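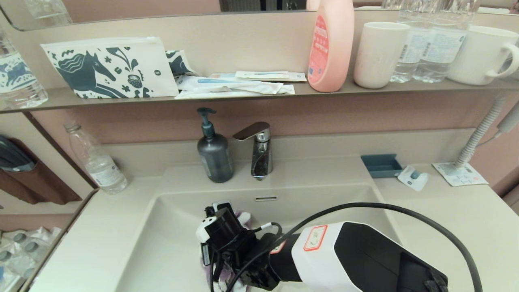
4.3 Wiping down a washbasin

Wiping a basin is the first wet-room chore most owners ask about, and it is a fair test of what a household arm can and can't do at present. The Hostura arm can wipe the open floor and sides of a wide basin well enough to leave only the corners to you. It can't be trusted with a crowded shelf. In a guest bathroom such as this one, with water bottles, a mug, a cup and wrapped toiletries all along the shelf under the mirror, the arm should be kept to the basin and the strip of counter beside it. The light purple cloth in the gripper is held bunched, and that is the grip to use for everything in this section. Folded cloths are dealt with in section 4.5.

Read section 3 (Mounting and reach) before you begin. The steps below assume that the arm has been levelled and that the reach check has been passed.

What you need

One soft cloth, plain weave, without tags or loops
A non-foaming bathroom cleaner
The handheld stop button, charged
A dry towel

Before you start

1. Take loose items off the counter on both sides of the basin. Small flat things such as cards, sachets and soap trays are the ones most often dragged in with the cloth.

2. Leave the shelf as it is if the arm will not work above counter height. If you have set a higher limit, clear the shelf completely. A half-cleared shelf gives more trouble than a full one, as the arm may plan a path through the gap.

3. Turn the tap lever to the off position and check that it does not drip.

4. Unplug any hair dryer or shaver near the basin. Where a dryer is fixed to the wall, switch it off at the isolator and hang the hose clear of the counter.

CAUTION: The gripper is not waterproof. Do not run the tap while the arm is over the basin, and do not let the gripper go below the level of standing water. The upper arm will stand a light splash and no more.

5. Check the cable along the full length of the arm. It should have enough slack to form a loose loop when the wrist is turned all the way down. If it pulls tight, go back to step 6 of section 3.

Loading the cloth

6. Dampen the cloth and wring it out well. A cloth that drips when held up is too wet.

7. Press OPEN on the handset. Bunch the cloth in your hand and offer it up between the fingers, leaving about 200 mm hanging free.

8. Press CLOSE and take your hand away. Tug the cloth once. If it slips, open the gripper and bunch it more thickly.

Note: Microfibre cloths grip well when damp but tend to catch on the finger brackets when dry. If the cloth will not drop at the end of the job, wet it a little and press OPEN again.

Teaching the wipe

The arm has no built-in knowledge of your basin. You show it once by hand and it stores what you did. The memory holds 336 seconds of movement, which is plenty for one basin and a short stretch of counter.

9. Press TEACH. The arm goes slack but supports its own weight.

10. Guide the wrist to the back of the basin, below the tap. Stay clear of the spout and the soap pump.

11. Draw the cloth forward in slow, straight passes, each one overlapping the last. Do not scrub in circles. The arm copies circles badly and will leave a ring.

12. Lift the wrist clear of the rim before you move to the counter. Most failed runs come from a low lift at this point.

13. Press TEACH again to store the movement, then give it a number from 1 to 9.

Running the wipe

14. Spray the cleaner on the basin by hand. Wait for it to settle.

15. Stand where you can see both the cloth and the cable. Press RUN and the number you chose.

16. Watch the whole of the first run with your thumb on the stop button. If anything on the counter has moved by the end, put it elsewhere and run again.

17. Press OPEN over the dry towel and take the cloth away to be washed. The arm does not rinse or wring.

CAUTION: Never leave a taught wipe to run in an empty house. The arm does not notice a bottle that has been moved into its path until it has touched it.

What to expect

In our trials at the Drallotbridge flat we ran 937 basin wipes with a person standing by. The flat floor of the basin came up clean in most of them. Overflow slots, the base of the tap and the seam where the counter meets the wall still needed doing by hand, and we do not expect this to change with the present gripper. A person with a cloth is also a good deal quicker. The arm is of real use to people who find it hard to lean over a basin, and in places where the same basin is wiped many times a day.

Owners of the Papadakis wrist adaptor should halve the speed setting for steps 15 and 16. The adaptor adds weight at the end of the arm and the cloth tends to overrun the rim.

Faults

Cloth drops part way through: too wet, or not bunched thickly enough. Repeat steps 6 to 8.

Arm stops with a double beep: it has met more resistance than it did during teaching. Check for a caught cable, then for a cloth trapped against the tap.

Wipe drifts to one side: the mount has moved. Level it again and teach the wipe afresh, as a stored wipe can't be corrected.

Finger pads are due for replacement after 2000 closings. The count is shown under SERVICE on the handset. Pads are sold in pairs by Wostmont and should be changed in pairs.

Continue to 4.4, Wiping a flat counter.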